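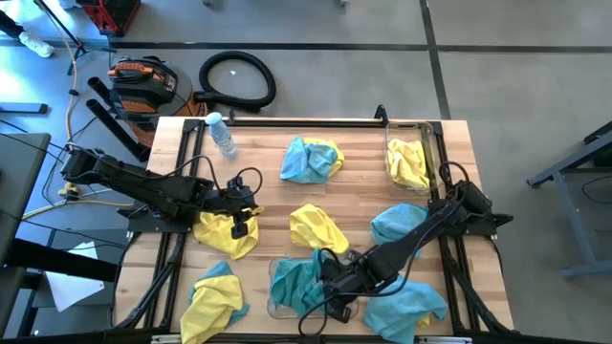
Figure 3. Two-arm workbench with cloths and clear containers.

4.2 Equipment plan and cost shares

The budget for the Wiststead site was drawn up in January, before the second arm was ordered. We divided spending into four groups: arms and grippers, bench and frame, computing, and consumables. Arms and grippers took 51 percent of the total. The bench and frame took 16 percent and computing took 22 percent. The remaining 11 percent was set aside for consumables and small tools, a group that our earlier plan had left out.

The bench in Figure 3 has a wooden top inside a black aluminum extrusion frame, with one arm on each side. We priced a welded steel frame from Kalinowski as the other option. It was stiffer, but any change to the arm spacing would have meant a new order. With extrusion, the mounts can be moved using parts already in stock. We accepted the higher price per meter on those grounds.

Cloth handling places its own demands on the plan. Cloths wear, pick up lint, and lose their shape after repeated washing, so they were budgeted as a supply with a fixed life. We bought 50 microfiber cloths at the start and entered a full replacement once per quarter. Containers were treated the same way. Clear plastic bins crack at the rim when a gripper closes on them off center, and we keep spares on the shelf.

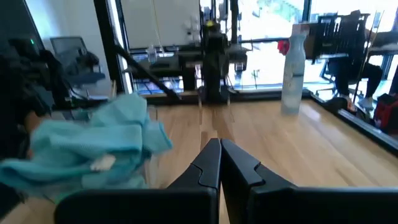
Figure 4. Wrist camera view of the gripper, with a light blue cloth and a spray bottle on the table.

Wrist cameras were entered as a separate line under arms and grippers. The Stusard quote bundled one camera with each arm, while Drilby sold them singly at a lower unit price. We chose the single units so that a failed camera could be replaced without sending back the arm. Window light also affected the purchase. Glare on the tabletop, as in Figure 4, is strong enough that we added blinds to the plan for the following year.

Gripper fingers are the part we expect to replace most often. The plan allows two spare sets per arm, ordered together to save on shipping. Floor space, power, and staff time are charged to the building account and do not appear in the shares given above.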